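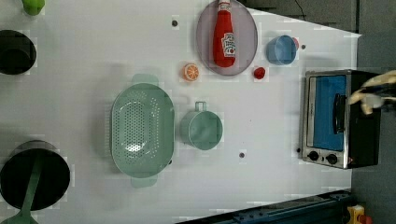 What should a small shared kitchen put away first?
The food, then the dishes. Food in the way makes every other step slower.

Slide 2. Say good morning and thank Fulvio Farina for the room at Sokitz.
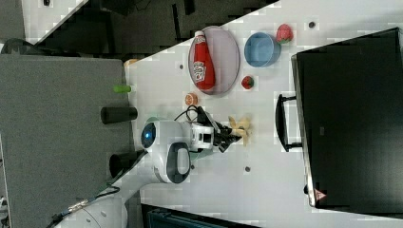

Serpil Baysal
Kitchen Trainer, Trinine

I start with the ketchup. It lies on a plate, and so the plate is not free for serving. Ask the audience where the bottle lives in their own kitchen. Wait for three or four answers.

Next, the fruit. One bowl for all of it is enough. Do not speak long on this, I have only 13 minutes.

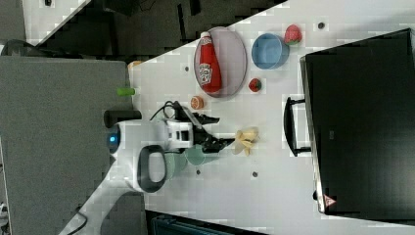 Ketchup on the plate, strawberries on the table.

Slide 4: give out the 35 paper lists. Questions at the end, please.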